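Oiling a worktop - how many coats??
Started by plurkmont_pat, 9/5/22

plurkmont_pat
Hi all, I've got a new wooden worktop and a tin of Clendex oil. Tin says 2 coats, my neighbour swears by loads more. Who's right?

gratedcheese
Two is plenty. Mine's been fine since November and it gets hammered - kids, curry, the lot.

bodgeit70
Disagree with cheese. Two coats round a sink is asking for black marks! I did five with Prokovo, 400 grit in between, and it still looks lovely.

gratedcheese
Five! You'll be sticky till Christmas. Thin coats, wipe off the extra, done.

mossylane
Somewhere in the middle for me. I went for a warm orangey brown in the end, and I'm torn between white and deep red to go with it. 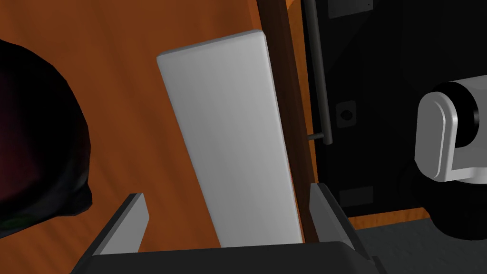
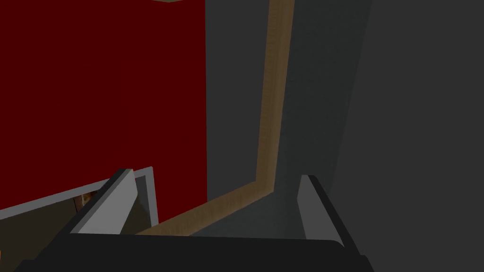
plurkmont_pat
Ooh, red gets my vote. Going for three coats then, and I'll blame bodgeit if it stays tacky.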